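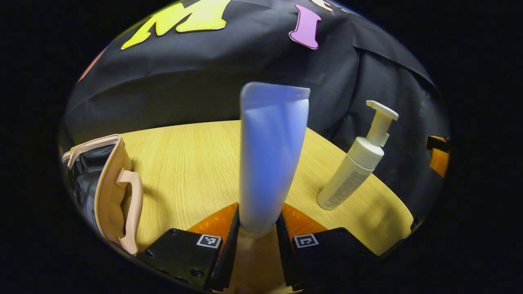 Light blue tube, cap end down.

I keep getting sent the same article about home air sensors, so I finally read it. The claim is that a Zallitz unit on your porch tells you what you're breathing. Maybe. Mine sits seven feet up, next to the dryer vent, and last May it gave me a particle reading of 402 on a morning when the county station across town barely moved.

Ilango Kamath runs 6 of them over in Pasten and swears by the averages. Fine, but averaging doesn't fix a sensor that reads fog as smoke.

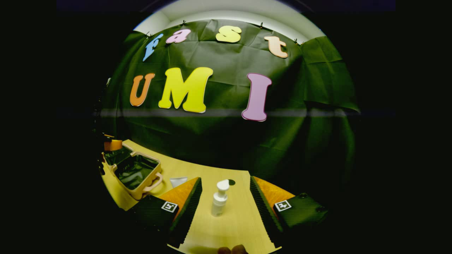 Humidity is the part I'd like to see handled before anyone draws a map. The article gives it one sentence – "corrected in software" – and no method. I wrote to ask which correction they used and got back a link to the store page. I'm leaving mine plugged in through the spring, with the dryer times written down next to it.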